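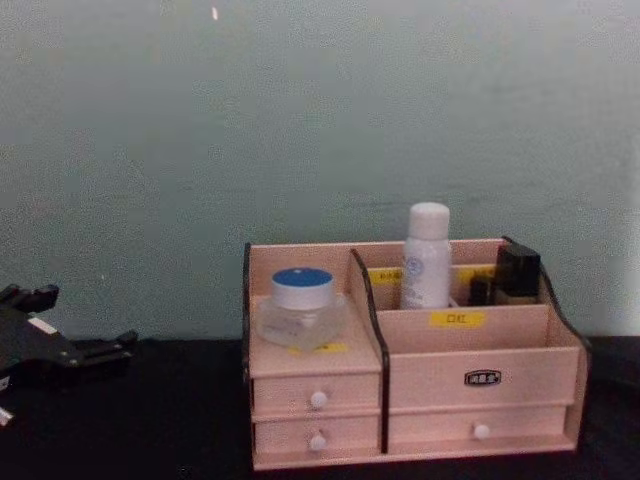

3.2 Storage Furniture and Retrieval at the Desk

Search this journal Advanced search

Small desktop units with open compartments above and drawers below (Figure 2) combine two kinds of storage that earlier work has treated separately. Bouzid and Naciri compared open trays with closed boxes but did not test units in which both are present. We therefore asked 40 office workers in Benau to keep a diary of items put away and later retrieved at their own desks over six weeks.

Figure 2. Pink desk organizer with an upper open section and drawers.

Entries were coded by two raters using the Tahiri scheme, with disagreements settled by a third (Panasiuk). An item was counted as "parked" if it was placed in a compartment without a stated purpose and left there until the end of the diary period. Labels were recorded as present or absent; their wording was not analyzed.

We use cookies to improve your experience on our site. Accept Manage settings

Parked items were more common in drawers than in open compartments. The difference held after desk size was entered into the model, but it weakened when shared desks were removed – 13 participants in all. Labeled compartments held fewer parked items, although participants who label may also sort more often, and the diary data cannot separate the two.

Retrieval failures were rare in both sections. Most concerned small items such as spare keys and adapters, and were reported late in the working day, typically after 4 p.m. Hijazi reports a similar pattern for kitchen storage. The effect of drawer depth is taken up in Section 3.3.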